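Käse auf Vorrat einfrieren - Scheiben, Stück, gerieben?

Javwood
30.07.18

Hallo zusammen,

wir sind ein Haushalt mit fünf Personen und kaufen Käse inzwischen fast nur noch in großen Packungen, weil der nächste vernünftige Laden eine halbe Stunde entfernt ist. Jetzt habe ich eine neue Gefriertruhe und würde gern mehr einfrieren als bisher. Bei Brot, Fleisch und Gemüse komme ich klar, beim Käse bin ich unsicher.

Konkret liegen hier gerade: ein Stück junger Gouda mit 826 Gramm, zwei Packungen Scheibenkäse für Burger und Toast, ein Beutel geriebener Emmentaler mit 450 Gramm und ein angeschnittener Bergkäse. Den Bergkäse habe ich früher schon einmal eingefroren, der war danach so bröselig, dass man ihn nicht mehr schneiden konnte. Geschmeckt hat er noch, aber aufs Brot ging er nicht mehr.

Meine Fragen: Kann man Scheiben einfrieren, ohne dass sie zu einem Block zusammenkleben? Muss man den Gouda vorher schneiden? Und wie lange hält sich das in der Truhe? Auf der Packung steht dazu nichts, nur die Kühlschranktemperatur.

Mit Frischkäse und Mozzarella brauche ich keine Hilfe, die essen wir immer frisch.

Danke schon mal.

Tritham

Geht alles. Einfach rein in die Truhe und vor dem Essen rausholen. Wir machen das seit Jahren und es ist noch keiner krank geworden. Geriebenen nehme ich gefroren direkt auf die Pizza.

Lyons

Ganz so einfach würde ich es nicht machen, es kommt sehr auf die Sorte und auf den späteren Zweck an. Ich habe lange in einer Kantinenküche gearbeitet, da wurde Käse regelmäßig eingefroren, allerdings nur für warme Gerichte.

Beim Einfrieren bilden sich im Käse Eiskristalle, die das Gefüge aufbrechen. Nach dem Auftauen ist er deshalb mürber und gibt oft etwas Wasser ab. Bei einem Käse, der sowieso geschmolzen wird, merkt man davon wenig. Beim Bergkäse auf dem Butterbrot merkt man es sofort, das hast du ja schon erlebt. Den würde ich gar nicht einfrieren. In Käsepapier oder Butterbrotpapier eingeschlagen und in einer Dose, die nicht ganz dicht schließt, hält er im Gemüsefach mehrere Wochen. Wenn der Anschnitt trocken wird, eine dünne Schicht wegschneiden und den Rest reiben.

Den Gouda würde ich teilen. Ein Stück, das ihr in den nächsten Tagen esst, bleibt im Kühlschrank. Den Rest grob reiben und portionsweise einfrieren, und zwar in Mengen, die bei euch für einen Auflauf reichen. Am Stück einfrieren geht auch, aber dann lieber in flachen Stücken, damit die Kälte schnell durchkommt. Langsames Gefrieren gibt größere Kristalle und damit mehr Brösel. Falls deine Truhe eine Schnellgefriertaste hat, die am Abend vorher einschalten.

Beim geriebenen Emmentaler den Beutel nicht einfach so in die Truhe werfen. Ist er schon offen, die Luft herausdrücken, flach ausstreichen und liegend einfrieren. Nach einer Stunde einmal durchkneten, dann lässt er sich später löffelweise entnehmen. Ein Teelöffel Speisestärke auf den Beutel hilft gegen Klumpen, bei gekauftem Reibekäse ist aber meistens schon Stärke drin. 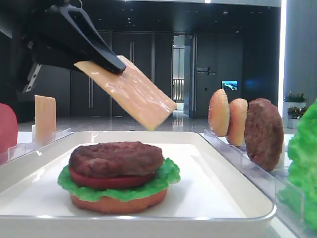

Scheibenkäse lässt sich gut einfrieren, wenn man ihn richtig stapelt. Zwischen je zwei Scheiben kommt ein Stück Backpapier, das an einer Seite ein wenig übersteht, damit man es später greifen kann. Den Stapel fest in Folie wickeln, dann in einen Gefrierbeutel, und auf den Beutel das Datum schreiben. Zum Auftauen den ganzen Stapel über Nacht in den Kühlschrank legen und die Scheiben erst danach trennen, gefroren brechen sie an den Ecken. Aufgetaut sollte sich eine Scheibe so am oberen Ende fassen und frei hängend über den Burger bringen lassen wie die blassorange auf dem Bild, ohne dass sie einreißt. Reißt sie doch, ist das auch kein Drama, auf dem heißen Fleisch verläuft sie ohnehin. Für kalte Brote würde ich die Scheiben frisch lassen. Schmelzkäsescheiben halten ungeöffnet im Kühlschrank sowieso lange, da lohnt sich der Platz in der Truhe kaum.

Zur Haltbarkeit: bei minus 18 Grad würde ich geriebenen Käse und Scheiben innerhalb von drei Monaten verbrauchen. Schlecht wird er danach nicht gleich, aber er nimmt Geruch an und schmeckt irgendwann nur noch nach Truhe. Aufgetauten Käse nicht noch einmal einfrieren und innerhalb von zwei bis drei Tagen aufbrauchen.

Javwood

Danke, das hilft mir weiter. Der Bergkäse bleibt also draußen, den Gouda reibe ich heute Abend. Eine Sache noch: Geht statt Backpapier auch Frischhaltefolie zwischen den Scheiben? Davon habe ich noch eine fast volle Rolle.

Lyons

Geht, ist aber fummelig. Die Folie legt sich in Falten und friert mit fest. Wenn du sie aufbrauchen willst, nimm sie für außen herum. Backpapier kannst du übrigens mehrfach verwenden - abwischen, trocknen lassen, fertig.

Parkby

Ich mache es ähnlich wie Lyons, nur friere ich die Scheiben einzeln vor. Auf ein Brett mit Backpapier legen, 20 Minuten in die Truhe, dann stapeln. So kleben sie auch ohne Zwischenlage nicht so stark. Bei jungem Gouda klappt das gut, bei Butterkäse weniger, der ist zu weich.

Und was die Haltbarkeit angeht: Bei mir lag im Dezember noch ein Beutel geriebener Gouda vom Frühjahr ganz unten. Für Käsesoße war er noch in Ordnung, auf Nudeln pur hätte ich ihn nicht haben wollen. Seitdem hängt innen am Truhendeckel ein Zettel, auf dem steht, was drin ist und seit wann.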